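Sidow est un bras manipulateur à code ouvert, construit dans l'atelier partagé Zornaro et destiné à la saisie d'objets souples. La première version fonctionnelle est datée du 9 août 2018.

Structure

Le bras est fixé au bord d'un plan de travail par une bride en acier. Sa portée est de 480 mm. La pince à 2 doigts, dérivée du modèle Lam, est imprimée en PETG ; la carte de commande Sirnetti interroge les codeurs toutes les 20 ms. 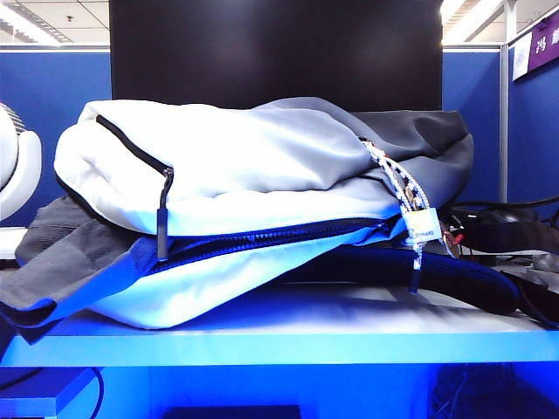
Sac à dos gris et blanc couché sur le côté sur un bureau, fermetures à glissière noires et petit cadenas doré.

Objets d'essai

Les bagages en tissu forment la catégorie la plus difficile du protocole. Les plis modifient le contour perçu d'une prise à l'autre, et les sangles ou cordons peuvent se coincer entre les doigts. La tirette d'une fermeture à glissière exige un réglage distinct de l'effort de serrage. Une série complète comporte 1 000 prises.

Voir aussi

Préhenseur
Cinématique inverse
Atelier collaboratif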